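Drumel Negotiation Simulator, Second Edition
Reviewed 07/02/2023

The Drumel is a boxed peace-talks exercise for classrooms and reading groups. It has 14 delegate folders, a border map, a deck of crisis cards and a small brass bell that I have come to hate. Two made-up countries, Tromik and Clurkadano, have not spoken since a war over a river. Your players get 10 rounds to fix that.

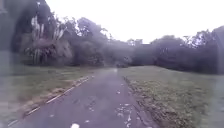
Setup took us most of an evening. The rulebook, by one Adamczyk, spends four pages on seating order and half a paragraph on how a treaty gets ratified. I suppose that's realism.

Once the bell rings, though, it works. Oleksandra Bondarchuk played Tromik's foreign minister and refused to discuss the river until everyone had agreed on what to call it. That ate three rounds. Gonzalo Pacheco, leading for Clurkadano, offered a joint fishing commission and then leaked it to his own press card, a move the rules allow and I would like banned. 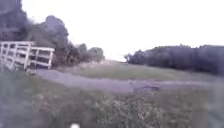 The crisis cards are the best thing in the box. The first edition's were mostly earthquakes. These are duller and nastier: a mistranslated toast, an election moved up to December, a prisoner list with 300 names on one side and 790 on the other.

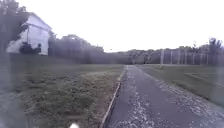
My complaints are with the scoring. Signing a vague communiqué earns nearly as much as demilitarizing the border, so sensible players sign the communiqué and go get a sandwich. The map also won't lie flat.

Four stars. Buy it for a group that can lose gracefully, and hide the bell.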